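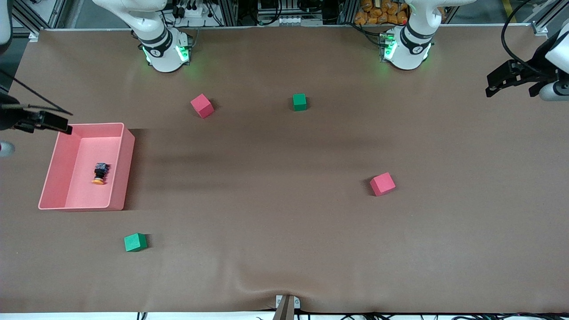 Mokoena bindery open day, 5/2/26. Got there late, parking at the Trulden end was hopeless so left the car by the oval and walked. Hot. Gold coin entry, sausage sizzle out the front, onions already gone. The whole place is one long brick shed with a tin roof and you smell the glue before you're in the door. First thing I'm stealing for our own club nights: smooth brown paper over the whole tabletop. We've been using old newspaper for years and the ink comes off on everything, my last three endpapers had the footy results on them.

Started with the sewing demo. Modupe Afolabi on the frame, very quick, barely looks at her hands. Linen thread, waxed, and she pulls along the spine, never straight up, or the paper tears at the hole. I've been pulling straight up. Explains a lot. Asked about tapes versus cords and got a proper answer – tapes for anything that has to open flat, cords if you want the raised bands and don't mind the fiddling. The sample was a parish register, 144 leaves, all resewn.

Then the guillotine, behind a rope. Big cast iron thing, green paint mostly worn off. Kagiso Mthembu trimmed a stack of 200 sheets in one go and the kids at the front all jumped. He does a few test cuts on scrap after every blade change. Didn't catch how often they sharpen, the fan was going right over my head.

Upstairs is the leather store. Goat, calf, a bit of kangaroo, which I'd never thought of for a spine but it pares down beautifully thin. Colours better than the catalogue makes out. The offcuts bin was being picked over by the time I arived but I got a decent strip of maroon goat and some navy. Cash only for offcuts, card for everything else, ATM is at the servo.

Missed the marbling. It was booked out by 10, so if you want to go in May put your name down when the list opens. Retno Ngui runs it and apparently she takes 2 extra if people don't show, so worth hanging about.

Finishing room last. Gold tooling, brass hand tools in racks along the wall, number 393 was a tiny wattle sprig and I wanted it badly. Not for sale. Heat is tested on a damp sponge, listen for the sizzle. Had a go on a scrap and burnt straight thorugh it.

Loos out the back past the board shears. Bring water. Next one is May, same hours.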